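Plusteo hand gripper kit: four evenings, one kitchen table, very happy

I've wanted a pair of these for ages, so when Laurinda Lobo at our shared workshop said she was putting in an order with Moreira I asked her to add a Plusteo kit to it before she'd even finished the sentence. It's the hand-held sort: you squeeze the handle, the fingers close, and later on you can bolt the same fingers to an arm. I haven't got the arm yet (October, if the money behaves), but I wanted to learn what the fingers can do first.

The box has parts for two grippers. I did the first at the workshop, with the good bench and Laurinda's screwdrivers, and the second at home with my own, which took twice as long. Allow a whole evening for the finger joints. The screws are small and round-headed and they go in easily, but if you tighten one side fully before starting the other the finger sits crooked and you'll be taking it all apart again. I did that. Then I did it again!

The black housings are lovely. They have openings cut through them, so you can see into the joint as you build and spot a trapped washer before it becomes a nuisance, and they stay light in the hand too. After three hours of practice my wrist was fine, though my thumb had opinions.

Now the pads. They're blue, ridged, and a bit grippier than I expected from the photos on the Moreira page. I'd been using smooth Fetar pads on an older home-made claw and anything round just rolled off sideways. The ridges make a huge difference. Pencils, spoon handles, a tube of glue, all fine. The fit on the fingertips is tight, so push them on with a cloth over your thumb or you'll have a sore nail for days like me.

The manual is the weak part. It's translated in a hurry, step 4 shows the handle the wrong way round, and there's nothing at all on setting the spring. I got there by copying the settings from the Gukutura build notes that Laurinda keeps in a ring binder by the workshop kettle. Start soft and go up a quarter turn at a time. Mine is still on the soft side and I like it there.

For practice I've moved on to thin wooden sticks, in and out of a basket, on the kitchen table with the Hello Kitty cloth on it.

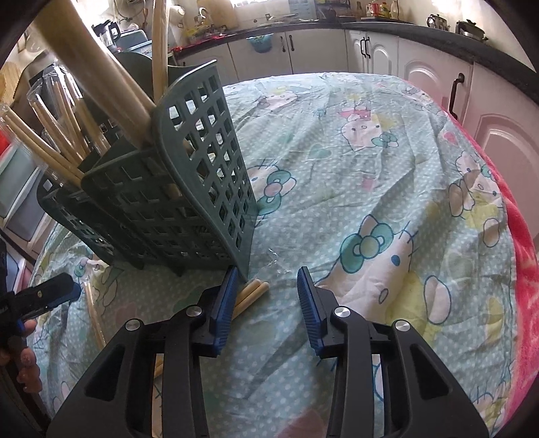 Picking one stick out of a full bundle is the hardest thing I've tried so far and also the most fun. You have to come in from the side with the fingers well open, and if you rush, its neighbours come along too. Sticks lying on the cloth are a different problem, because the cloth wrinkles up under the pads when you close on it. A rubber mat would probably sort that out, but I've got rather fond of doing it the awkward way.

Using both hands at once is worth the effort of building the second gripper. Passing a stick from one to the other feels ridiculous for the first evening and then quite suddenly it doesn't.

Would I buy it again? Yes, and I'd get spare pads in the same order. I'd also like a longer handle option, as my hands are small and the squeeze is a stretch when it's fully open. Four stars out of five, and the missing one is entirely for the manual. I'll add a note once the arm is here and the fingers are bolted on.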